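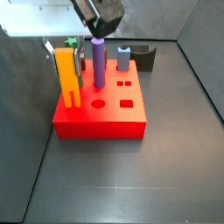

Slide 1. Red shape-sorting board.

Opening. Good morning. I am Bethel Seyoum, and I speak for the Yimer toy library service. Our subject today is lending to families in Namen.

Slide 2. Membership stood at 318 households in February. Loans for the year came to 1,449. Pause for questions on charges.

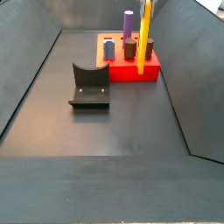 Slide 3. Returns and repairs

Items are checked at the Bendis branch within nine days. Incomplete sets are withdrawn until parts are replaced. Kaiwen Meng will take questions on the repairs budget. 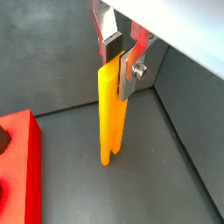 Slide 4. Yellow plastic piece.

Close by inviting branches to apply for the new lending scheme.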